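**Foam pads or bare fingers for cutlery sorting?** (February 2021)

We're comparing finger faces on the Skivness hand-held grippers. Task is cutlery into three bins. The fork and knife crossed on paper is the start I use for pad tests, as the handles and the blade want different things from the foam.
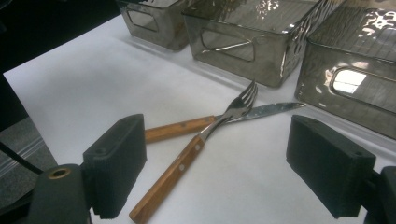 *posted by grurkanora_bench*

Over 81 picks with foam I had almost no slips on the wooden handles. Thin steel is less clear. I still need to run the bare set.

**idonfan40:** Foam hides bad alignment. You get a good number now and pay for it when the same fingers go on an arm. I'd start bare.

**grurkanora_bench:** Maybe, but bare fingers scratch handles. Chopsticks are my other worry – placing them with the fingers down inside the bin leaves little room.
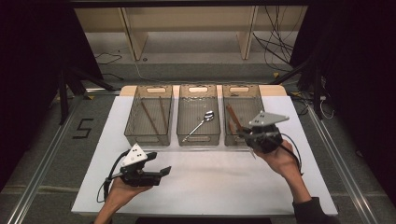

*Chopstick gripped in the right bin, spoon in the middle one.*

**bakos_2803:** Room isn't the problem, glare is. Tinted plastic throws highlights all over a wrist camera. Lock the exposure before you blame the pads.

**grurkanora_bench:** Exposure is on auto. Wrist view of the bins, for reference:
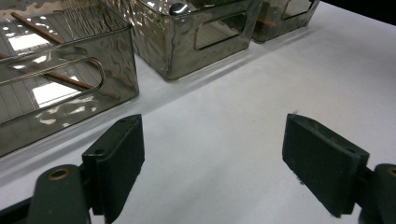

**tinplate49:** I disagree with Bakos on locking it. Try a matte liner in the bins first, then compare both finger sets under the same light.

**grurkanora_bench:** Will do the liner and the bare set in March.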